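4.2 Recording a Demonstration by Remote Control

1. Hold both triggers on the Clemby handset until the status light stays green.

2. Open the gripper all the way and bring it in over the gray fabric.

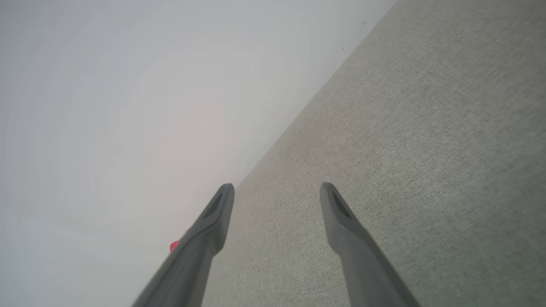 3. Press Record, then wait four seconds. Impatience is recorded too, and the arm will learn it faithfully.

4. Steer toward the cloths slowly. 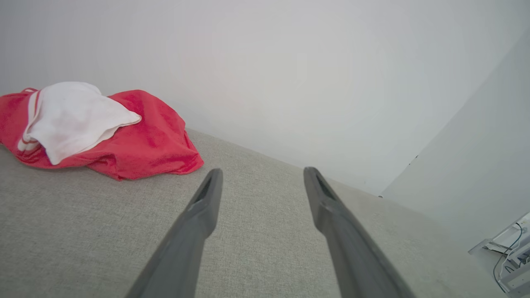
5. Pick up one cloth, set it down, and press Stop.

Note: Plan on 100 takes. Trullex considers 18 enough; Trullex has not met your laundry.

Caution: Keep your free hand clear of the fingers while Record is lit.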